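4.3 Mounting and leveling the Modise shelf unit

This section covers wall mounting, leveling and first loading of the Modise four-shelf unit. Assembly of the side frames is described in 4.2 and must be finished before the unit is lifted to the wall. Two people are needed for steps 3 through 6.

Tools and parts

Drill with 1/4 in. masonry or wood bit, stud finder, 24 in. level, tape measure, pencil, No. 2 screwdriver, 4 mm hex key (supplied). From the carton: wall rail, 4 rail screws, 4 anchors, 2 locking clips, 8 shelf pins, bag of plastic shims.

CAUTION: Check for pipes and electrical cable behind the wall before drilling. Do not drill directly above or below an outlet or switch.

CAUTION: The supplied anchors are for solid brick and concrete only. For drywall, at least two of the rail screws must go into studs. Hollow-wall anchors are sold separately as kit Lodside 29.

1. Measure 55 in. up from the finished floor and make a light pencil mark. If the baseboard is thicker than 3/4 in., fit the stand-off blocks (see 4.6) before going any further.

2. Hold the wall rail with the open side of the channel facing up and the stamped arrow pointing to the ceiling. Line up its lower edge with the mark. Set the level on top of the rail and draw a line along its full length.

3. Mark the four hole positions through the rail. On stud walls, slide the rail left or right until the two inner slots fall over studs. The slots allow 1 in. of travel.

4. Drill the holes to a depth of 2 in. Clear out the dust. In brick or concrete, push the anchors in until they are flush.

5. Drive the rail screws, inner pair first. Stop when the screw head touches the rail, check the level again, then tighten all four. Do not use an impact driver. The rail bends if it is overtightened, and a bent rail cannot be corrected on the wall.

6. Lift the unit and lower the rear hooks into the channel. Both hooks must drop fully. A hook that is only partly seated leaves a gap at the top of the side frame -- look along the wall from each end to check.

7. Fit one locking clip behind each hook and press until it clicks. The unit must not be loaded without both clips.

8. Set the level on the second shelf, front to back. If the front edge is low, turn the adjusting screw at the foot of each side frame clockwise with the hex key, a quarter turn at a time. Repeat from left to right.

9. If the adjusting screws reach the end of their travel, back them out halfway and place shims under the low side. Stack no more than three shims.

Note: Units finished before March have a slotted adjusting screw in place of the hex type. Use a flat screwdriver. The direction of turn is the same.

Note: Shelf pins fit in one direction only. The flat face goes up. A pin installed with the round face up will hold an empty shelf but slips under load.

Loading

The whole unit is rated for 231 lb, evenly spread, on a solid wall or on studs. With hollow-wall anchors the limit is lower and is printed on the anchor kit. Load the bottom shelf first and work upward. Keep heavy items against the side frames, where the shelf flexes least.

Storage bins should sit fully on the shelf, with no part hanging over the front lip. Bins with feet or casters need the flat liner (part Flamau B), or the feet will catch in the ventilation slots.

Wait 24 hours after first loading, then repeat step 8. Some settling is normal on new drywall and on floors with carpet. If the unit is out of level again after a second adjustment, unload it and check the rail screws -- one has most likely missed its stud.

Cleaning

Wipe with a damp cloth and mild soap. Avoid scouring pads and solvent cleaners, which dull the coating. Dry the wall rail by hand. Water left in the channel will stain the hooks.

Changes to this section

Step 9 and the note on shelf pins were added on September 15, 2022. Text by Beatrice Athumani, load figures checked by Harish Kulkarni. The stand-off block drawing has moved to 4.6.

Cindura Storage Products | Contact product support | All rights reserved | Back to top

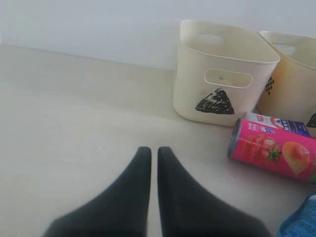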